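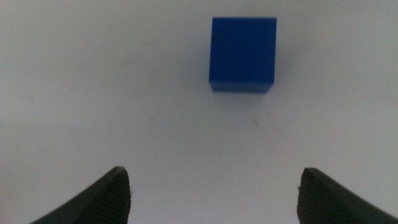 About Stidton

Stidton is a pigment and color-matching laboratory in Toledo. We supply dispersions, masterbatch and written color standards to molders, coating shops and sign makers. The company was founded by Ildikó Szűcs, who still signs off on every new standard before release.

What we do

Customers send a physical target, a spectral file or both. We measure the target, build a formula and return molded or drawn-down samples with a report listing tolerance, light source and observer angle. The formula archive holds 3,639 entries, of which 1,698 are blues and greens. Archived formulas can be reordered by number without a new match.

Standard batch size is 40 lb. Larger lots of up to 600 lb are run at our second site in Kikstead. Both sites use the same measuring procedure and exchange check tiles every February.

Drarix line

Drarix is our range of solid-shade masterbatch for polypropylene and ABS. It is sold in opaque grades only. Data sheets cover heat stability, lightfastness and recommended let-down ratio. Food-contact grades are listed separately.

People

Kinga Kozma manages the laboratory and handles technical questions, including disputed readings. Matching requests go to the order desk first and are assigned to a colorist on receipt.

Samples and retains

Retained samples from each batch are stored in the dark and released to the customer on written request. Please quote the batch number.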